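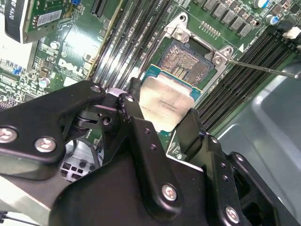
Wednesday, packaging line notes

Spent most of the morning on the carton erector with Hicham. Jedeck sent the new blister cartons and they run fine until the magazine gets low, then the flaps start catching and the whole thing stops and beeps at us. We put 500 through before lunch and had 5 jams, all of them in the last part of the stack. I think the board is a touch stiffer than the old Malinowski stuff (it feels it in the hand, anyway), so I moved the suction cups in a bit and that seemed to calm it down. Will try again with a full magazine tomorrow!

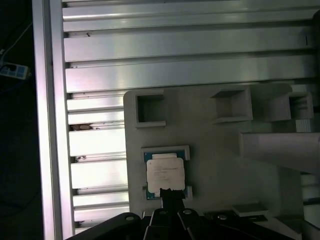 Processor with its white label, on the gray fixture plate.

Bożena came by asking if we'd be ready for the ribbon cutting in May. I said the line would be, I'm less sure about the parking lot. She wants the visitors to see it running at 60 a minute, and we've held that for one shift so far, so please don't promise anybody more. Jadwiga is still chasing Nulix for the aluminum tube samples. They said 880 in the box and we haven't had a box at all.

Oh, and whoever borrowed the feeler gauges from my drawer, I'd like them back, I ended up using a folded carton flap and felt silly.

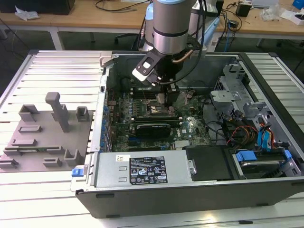

Left for tomorrow

Full magazine run, cups in the new spot. Ask Damian if the glue nozzle from Gono fits the old bracket. Call Nulix again if Jadwiga hasn't heard by ten.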